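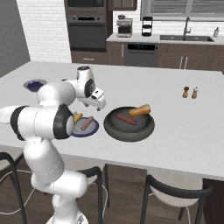 Sinaga Kitchen Sim Group / Callcombe Lab — README for the Larker breakfast tasks

Hi, and welcome to the Larker folder. If you came for the install steps, they're in SETUP. What I've put in this file is the house rules: how we set up a scene, how we run an episode, and what has to be true before anything gets merged into the Skerkura set. I wrote most of it in September after we had to throw out a batch and start over, so forgive me if I sound a bit firm in places.

Scene rules

Every scene loads from a saved layout file. Please don't drag things around in the viewer and then record (I've done it, it's a pain to undo). The breakfast layouts all use the kitchen island as the work surface, with the blue-rimmed plate, the dark gray frying pan, the bowl of berries and the salt and pepper shakers. Sausages can start on the plate or in the pan. If you swap an object, give the layout a new name and bump the version.

Keep the back counter as it is. The espresso machine and the sink are background for these tasks, and a run where the arm touches either one is marked as a fault even if the food ends up in the right place.

Motion rules

Start each episode with the gripper above the countertop and clear of every dish. Speed is capped at 60 percent of the arm's limit in the config. Yes, it's a simulation and nothing can break! But we want the habits to carry over to real hardware, so contact limits stay on, and so does the self-collision check. If you need either one off for debugging, do it on your own branch.

After a failed grasp the policy gets 3 tries, then the episode ends and is saved as a failure. Keep those. Failures are part of the data and I'll ask where they went if a batch looks too clean.

Labels and review

Two people label each episode without looking at each other's notes. Use "done", "partly done" or "fault", and write a short comment for anything that isn't "done". When the labels disagree, talk it over and log the final call in the same row — don't overwrite the first two.

The current release has nearly 1,000 episodes. It's all rendered, so say so in any paper or slide deck that uses it, and please don't quote our success rates as if they came from a real kitchen.

Known gaps

Lighting barely changes between layouts. Food is rigid, so a sausage won't bend or squash when gripped. I'd like to fix the lighting first.

Questions or a rule you think is silly? Open an issue with the tag "rules" and include the layout name and seed.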